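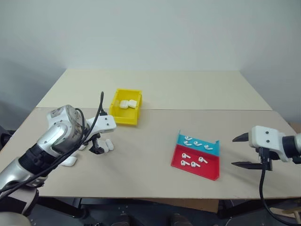 Nillport workshop, textile conservation notebook
Entry of 2024-09-14
Subject: adhesive trial for the Hurkix sail fragments, second series

The first series was closed with no usable result on the coarse canvas. The wheat starch paste held the hemmed pieces but left a stiff margin that can be felt through the backing. The second series therefore uses methyl cellulose only, at two strengths, on offcuts from the Bouchard bolt. Fragment 1208 remains in its drawer until the offcuts have been assessed.

Offcuts were cut to 25 cm on the long side, with the warp marked in pencil at one corner. The weaker mixture was brushed on from the center outward. It sank into the cloth before the backing could be laid, and two pieces had to be done again. The stronger mixture behaved better but dragged the loose yarns at the cut edge. A softer brush is to be tried.

Backing cloth: the undyed cotton from Pliltollow is too bright against the canvas. The 2019 stock is closer in tone, but only 9 m remain on the roll, and the large fragment will need most of it. Staff are asked not to take test pieces from this roll.

Surface texture is to be recorded with each sample under side light. The present sheet offers only "smooth" and "coarse," and colleagues have used the two words differently.
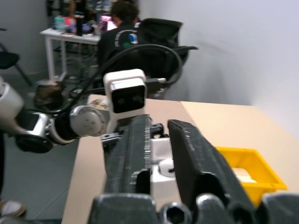 Proposed wording for the texture column is as follows: smooth, matte, ribbed, rough. Each term should be tied to something that can be looked at again when there is doubt. For "rough," the dark gray fingers with small ridges along their inner edges are a fair match for the canvas on its worn side. "Ribbed" should be kept for cloth with a regular raised line.

Peel test on the stronger mixture to follow once the samples have rested under glass. Weights returned to the lower shelf. Blotters need to be reordered before December.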